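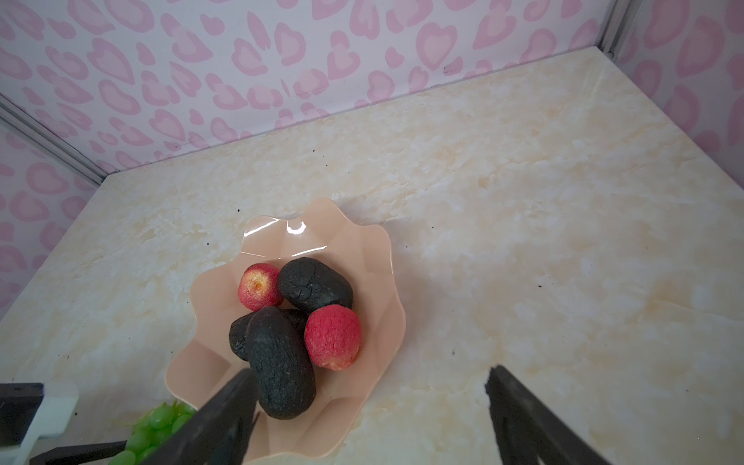 Crédit photo : Hélène Zacharias

Temps de lecture : 2 min

# Résultats du tournoi juvénile de softball de Florkau

Ce dépôt contient les feuilles de match saisies pour les 26 rencontres du tournoi, phase de poules et finales comprises. Une ligne correspond à un passage au bâton, soit 2574 lignes au total.

## Fichiers

- `matchs.csv` : équipes, terrain, heure de début, score par manche
- `passages.csv` : frappeuse, lanceuse, résultat, coureuses sur base
- `joueuses.csv` : 298 identifiants anonymes, équipe, poste principal

Les fichiers sont en UTF-8, avec le point-virgule comme séparateur. Les heures sont locales.

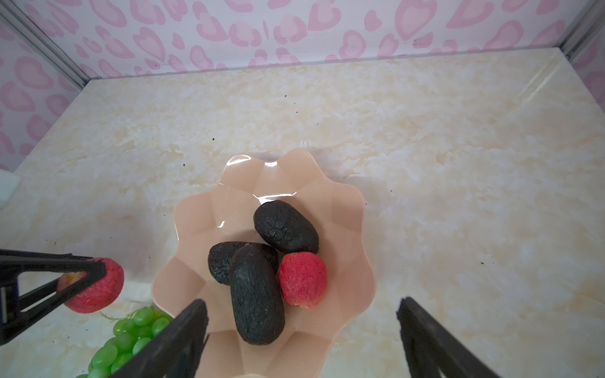 ## Saisie

Les feuilles papier ont été recopiées à la main, puis relues par une deuxième personne. Cinq matchs n'ont pas de décompte des lancers - la colonne `lancers` y est vide, ne pas la lire comme un zéro. Pour Ercombe - Menard, arrêté par la pluie le mercredi et repris le lendemain, les deux parties portent le même `id_match`.

## Limites

Les erreurs défensives dépendent du marqueur. Sur le terrain de Huenchumán, elles sont notées plus sévèrement qu'ailleurs, et les moyennes au bâton s'en ressentent. Les remplacements en cours de manche manquent parfois.

## Licence

CC BY 4.0. Pour signaler une erreur, ouvrir un ticket avec l'`id_match` et la manche.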